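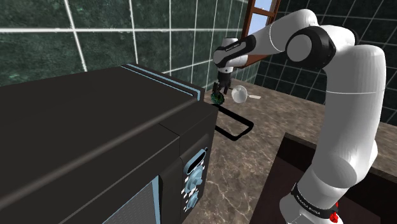
Figure 7.1. A black microwave oven with two control knobs. Most owners use far fewer settings than they have.

Chapter 7
What People Say They Do at Home

Ask a man how long he spends cooking and he will give you a number. He will give it quickly, and he will give it with confidence. The number will usually be wrong, and the more useful question for this chapter is in which direction.

Household surveys are among the oldest tools in social research and among the least examined. A questionnaire goes out, a share of it comes back, and the answers are added up as though they had been read off a meter. Newspapers then report that the average adult spends so many minutes a day on meals or on cleaning. Very few readers ask where the minutes came from. You should get into the habit of asking.

Consider the Brurlow survey, which will follow us through the next three chapters. It collected 3,549 completed forms, a figure its authors mention on nearly every page. A big sample is a fine thing to have. It does nothing at all to fix a bad question. If a form asks "How often do you cook a proper meal?" and half the people answering think soup is a proper meal and half do not, adding more people gives you a very precise measure of a muddle.

The survey's lead author, Trilok Kanaujia, defended the wording on the grounds that everyone knows what a proper meal is. His own interviewers did not agree. Nazmiye Eren went back through the margin notes and found 31 cases in which the person had asked what was meant and been told to use their own judgment. She could not say how many others had used their own judgment without asking. Neither can we.

Three weak points come up again and again in work of this kind.

Memory. People are poor at recalling dull events, and housework is mostly dull events. They rebuild a typical week from what they think a week ought to look like.

Pride. Some tasks are respectable and some are slightly shameful. Scrubbing the oven is respectable. Reheating the same leftovers for the third night is less so. Answers drift toward the respectable end, and they drift further when the interviewer is sitting in the kitchen.

Overlap. A parent stirring a pot while helping with spelling words is doing two things. Most forms let her write down one.

None of this means surveys are worthless, though you will meet people who say so, usually after a survey has said something they dislike. It means that a reported minute and a lived minute are different things, and a writer who slides from one to the other should be stopped and asked for the evidence.
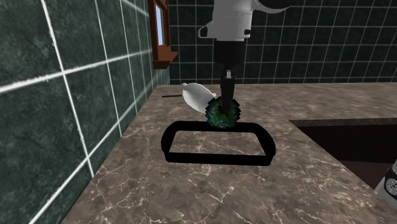 BRURLOW, August

The diary study was supposed to settle the matter. Ravindra Tiwari recruited 208 households and asked each adult to write down what they were doing every quarter hour, from waking until bed. No memory needed, or so the grant proposal said.

The diaries came back neat. That alone should have worried someone. A person who is bathing a baby does not stop every quarter hour to make a note, and the even handwriting on many of the pages suggests that whole days were filled in at one sitting, perhaps at night, perhaps the evening before collection. Tiwari's report gives this possibility one footnote. Špela Petek, reviewing the study, gave it most of her review.

Her complaint was simple. If the diaries were written up late, then they are recall surveys with more boxes, and agreement between the two methods proves very little. Two clocks set from the same wrong clock will also agree.

Tiwari replied that the diary totals for cooking were lower than the survey totals, so the diaries must have caught something the forms had missed. Perhaps they did. They may also have caught people who were tired of writing. By the final day of the study entries had become shorter in most homes, and "kitchen" had begun to stand in for cooking, washing up, wiping down the counter, and sitting with a cup of coffee. A coder then had to decide which it was. The coding rules are printed in the appendix to the report, and I would ask you to read them before you read the results. They take up less than a page.

Keep these questions at hand as you work through Section 7.1:

Who chose the categories, and would the people being studied have chosen the same ones?
What happened to the forms that were left half finished?
When two methods agree, could they share the same fault?
Who paid for the work, and what did they hope to hear?

The last question makes students uncomfortable, and some teachers too. It is not an accusation. The Brurlow survey was paid for in part by Samen, a maker of cookware, and its finding that people wish they cooked more may be perfectly sound. It is also the finding that sells pans. Section 7.1 begins with the original questionnaire, printed in full, so that you can judge the wording for yourself.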